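Shared Work Surfaces in the Makardale Library: Use, Wear and Booking

Student project report, Applied Community Studies
Submitted by the Trolwood Campus project group

1. Background

The Makardale branch library moved into its present building on Yeoh Street seven years ago. The ground floor was planned as a quiet reading area, and the long tables near the windows were meant for newspapers and private study. Since then the branch has taken on homework sessions, a sewing circle, tax help and a seed exchange, all of which use the same tables.

The branch asked our group to find out whether the present booking rules still suit the people who come in. The rules date from the first year of operation and allow one party to hold a table for a full morning or a full afternoon. Staff had received complaints from regular readers who arrived after lunch and found every table taken.

2. Method

Members of the group reviewed the paper booking sheets for one school term, which held 509 entries. We then invited visitors to fill in a short questionnaire at the front desk. We received 40 completed forms. The questionnaire asked how long each visitor usually stayed, what kind of work was done at the table and whether the surface was suitable for it.

We also looked at the condition of the furniture, as the branch has set aside $3000 for repair or replacement. Light-coloured wood was of particular interest to the branch, which must choose a finish for any new tables.

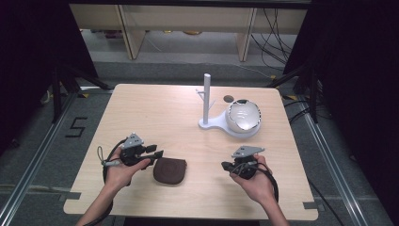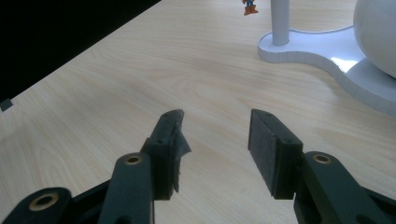
Pale wooden tabletops with a visible grain.

3. Findings

The booking sheets show that most parties leave well before their time is up. Afternoon bookings made for homework sessions were often given up by four o'clock, yet the tables stayed marked as taken until closing. Monday was the busiest day of the week.

Questionnaire answers on the surface itself were mixed. Readers preferred a light finish because print and pencil marks were easier to see on it. Members of the sewing circle said that dark thread showed up well but that pale thread was hard to find once dropped. Several visitors mentioned glare from the west windows late in the day.

Wear was greatest along the edges of the older tables, where clamps had been used by a model-making club that no longer meets at the branch. The centre of each table was in fair condition. One table by the photocopier has a loose leg and should be repaired before any other money is spent.

4. Limits of the study

The questionnaire was offered only at the front desk, and visitors who use the side entrance may have been missed. The booking sheets do not record people who sit down without booking. Our figures should be read with this in mind.

5. Recommendations

The group recommends that bookings be shortened to two hours, with the option to renew at the desk if no one is waiting. One window table should be kept free of bookings at all times for readers.

We recommend a matte finish for any replacement tables, to reduce glare. The branch should ask for a second quote before accepting the one already received from Jimon Joinery, as the first does not include delivery or the removal of old furniture.

A copy of the questionnaire and a blank booking sheet in the proposed new layout are attached as appendices.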